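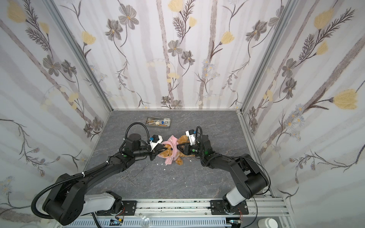 Photo: Anatole Pruvost

Povgate Toy Drive FAQ

When's drop-off?
All of November, 9 to 5. Closed Sundays.

Used stuffed animals ok?
Yes if clean. Wash first, air dry. No missing eyes, no loose stuffing pls.

Do I wrap them?
No. Parents like to pick the paper.

What ages run short?
Teens, every year. Gift cards, headphones, makeup sets. We had 352 families last time and ran out of teen stuff in 2 days.

Can I give cash?
Yep. Checks to Povgate Toy Drive, or pay at the front desk. Reciepts on request.

Pickup for big boxes?
Ask Nomvula Chauke at the Stadden Street desk. Weekday mornings only.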